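Okay, long thread about the ducks, because so many of you asked how moving day went and I keep giving half an answer in the replies. Get a drink, this will take me a few posts.

1. For anyone new: I have chickens, I have had chickens for years, and I said no ducks. Then a lady over in Juvdale was cutting back her flock and she had 4 Welsh Harlequin hens who needed to stay together, and you can guess the rest. I drove home with two dog crates full of very offended ducks and straw all the way up to the front seats.
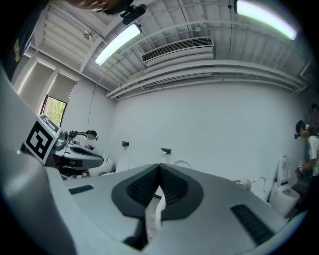
2. Housing first. I did not want them in with the hens (my rooster is a sweetheart to people and a menace to anything that waddles), so they got the old garden shed. I pulled the shelves, covered both windows with half-inch hardware cloth, and put down a really deep layer of pine shavings. No roosts. Ducks sleep on the floor in a heap and seem perfectly happy about it.

3. The first three nights I walked them in at dusk with a flashlight and a cup of peas. By the fourth night they were standing at the shed door waiting on me and complaining that I was late. My chickens took two weeks to learn that same lesson, and one of them still tries for the lilac bush.

4. Feed. I'm using a waterfowl pellet from the mill in Lotdale and I add brewer's yeast for the niacin, because ducks need more of it than chickens do. If all you can get is an all-flock feed, that's fine too, just don't skip the yeast. And please don't let them fill up on layer pellets if you have a drake who isn't laying anything!

5. The question I've gotten more than any other, so it gets its own post. 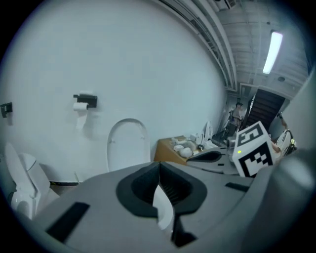
Do ducks need a pond?

They need water deep enough to get their whole head under so they can rinse their eyes and nostrils, and a rubber feed tub will do that just fine. A pond is a treat. Mine have a kiddie pool that I dump every morning on the rhubarb, and the rhubarb has never looked like this in its life. If you do use a pool, put a couple of bricks in for steps so a tired duck can climb out.

6. Now the mess. I was warned, and I nodded, and I had no idea. They take a bite of feed, walk to the water, dribble the feed into the water, then drill little holes in the mud with their bills all the way back. I moved the water outside the shed the second day and ended up putting pea gravel under it, 300 pounds, hauled by wheelbarrow, by me, in July. My back has opinions about it but there's no more swamp by the door.

7. Eggs! We got one the very first week, which surprised me because I figured the move would put them off for a month. They lay early, before I let them out – I'm usually down there by 7 – and they bury the eggs in the shavings like they're hiding them from the tax man. Feel around before you step anywhere. Ask me how my good slippers are doing.

8. A few folks from the Holtasik poultry swap wanted to know about noise. My hens (hen ducks, I mean, I really need better words for this) are louder than the chickens, and they get going when they see me at the kitchen window. 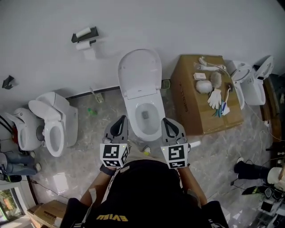 They settle down once they've had their breakfast, and they are quiet as anything after dark unless something is walking around out there, and then I'm glad to hear it. One night it was a raccoon, and I was out the back door in my robe before he had gotten anywhere near the latch. I've since added a second latch, the kind with a carabiner through it.

9. On that note, if you take one thing from all this, check your latches. Raccoons have hands and all night to use them.

10. Next up is winter water, which I'm already fretting over. I've got a heated dog bowl but I don't think it's deep enough for them. If you keep ducks somewhere that freezes hard, tell me what you use, and whether you shut the pool down completely or just put it out on the mild days.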